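Visit to the Dolix gripper lab, Brinness
November 2020

We went to Brinness to compare two hand-held grippers before placing an order. Dolix keeps a test room there and lets customers work through their own parts for a morning. We had asked for the Aigner and the Arel side by side, on the same table, with the same jobs.

The Aigner was first. It weighs 369 grams without its cable and sits well in the hand, though the trigger is stiff and my forefinger was sore before the coffee break. Its fingers are thin and springy. On washers they did well. On short screws they tended to twist, and the screw turned with them.

The Arel is heavier and has thick block fingers that hardly flex. We used it for the sorting job, putting small hardware into a compartment box.

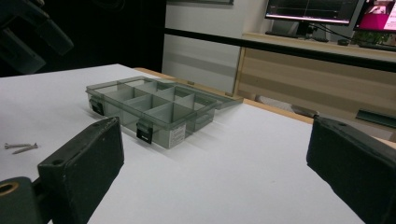 View from the gripper camera, sorting job. Two screws on the table, organizer box open beside them.

The camera sits low behind the fingers, so both tips stay in view down to the tabletop. I liked that more than I expected to. The price is that the gripper body takes up one upper corner of the picture, and a part lying over on that side is easy to miss. Dolix has a bracket that moves the camera up by 12 mm – we did not get to try it.

Picking up was easier with the Arel. Letting go was harder. The pads are wide compared with the small compartments, and you have to come in along the dividers or you knock them.

Each hand set is quoted at $2930, with spare finger pads at $300 a pair. Delivery would be in January. We have asked for the Arel on loan first, with the narrower pads.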